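Come drive our simulated robots and tell me which controller feels better

Hi! I run the gripper trials at Brurero, a small outfit in Garkstead, and I'm looking for people who'd like to spend an afternoon steering a robot in simulation. You don't need any background. If you can play a video game badly, you'll do fine (I do it badly every day).

We're comparing 3 hand controllers. You'll use each one to drive the same two-finger gripper, pick up an egg-shaped object, hold on to it and carry it through a room, all on screen. 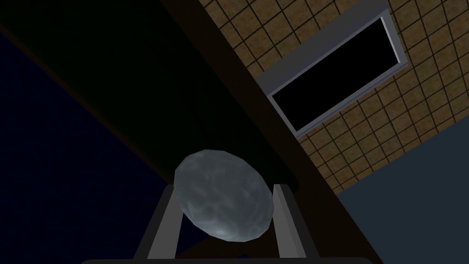 What you'd be doing

A short practice run comes first, then 17 tries per controller, with breaks whenever you like. After each set I'll ask how your hands feel and what annoyed you. Please be blunt! The Naltik controller has a trigger that half of us love and the other half can't stand, and I'd really like to know what fresh hands make of it. 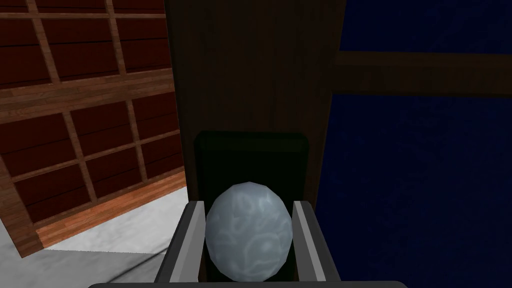

We log the grip and the path the arm takes, so you don't have to write anything down. Drops are fine, they're useful to me, and the reset button is right there on the keyboard. Plan on around 300 minutes in all, lunch included, starting at 10 am.

The view from the gripper swings a lot when you turn the wrist, and if you get carsick easily you should know that before you sign up.

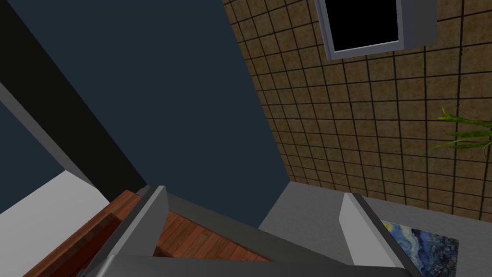 One of our earlier drivers wrote that the tilting bothered her for the first few tries, and that slowing down her wrist turns helped more than switching controllers did. So take it easy at the start.

For the last part of the day you'll move on to a run with two arms, using whichever controller you liked best. 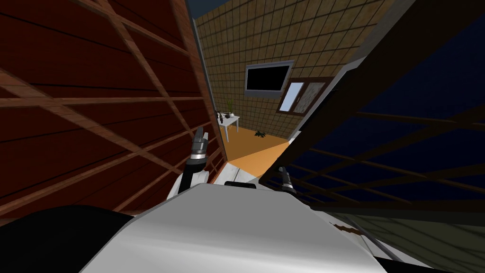 It's a bigger handful, and I won't be scoring that bit, I just want to hear you think out loud while you do it. Sessions run through August in room 464 of the Yupanqui building. You need to be 18 or over and okay with wearing a headset mic. We pay for your time and your bus fare.

To sign up, drop a note at the Brurero front desk with your name, a phone number and whether you're left-handed. Lefties, please come, I'm very short on you!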